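Wanted: people to fold laundry very slowly

The Skundgate Robotics Club is looking for new members for its spring project, which has reached the stage where enthusiasm alone no longer gets the shirts done.

Some background. Last autumn we entered the folding class of the Pelley Cup, an event in which student teams teach a pair of robot arms to fold clothes against the clock. We came fourth. There were four teams. The judges were kind about our sleeves.

This year we would like to come third or better, and for that we need 3000 good folds for the arms to learn from. A good fold is one where a person steers both grippers from start to finish and the garment ends up looking like something you'd put in a drawer. You will be doing the steering. It takes an evening to get the hang of and some patience after that, particularly with anything dark and floppy.

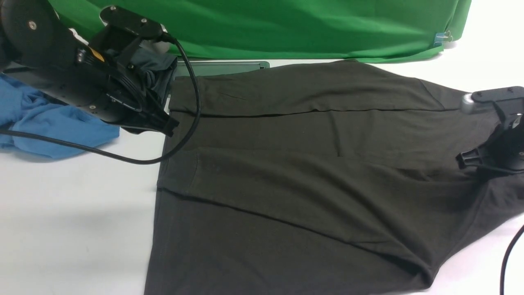
Both grippers on a dark top, with more clothes waiting on the left.

We meet in the basement of the Draltville building every Wednesday at six and stop when the last bus makes us. Sessions are 100 minutes with a break, and there are biscuits, which must not go near the table.

You don't need to be studying engineering. Our best operator reads medieval history and has never explained how she does it. If you can program, we will be pleased to see you and will probably hand you the part that Sjögren, our scheduling script, keeps getting wrong. If you can sew, even better: 27 of our garments are missing at least one button.

What you get: your name on the team sheet, a place on the trip to the Cup in March if you've put in the evenings, and a club T-shirt. You may be asked to fold it.

What you don't get: money.

To apply, send a few lines to Uthai Chaimongkol through the club page, saying which evenings you can manage and whether you fold or roll your socks. Or come down to room 61 and knock loudly.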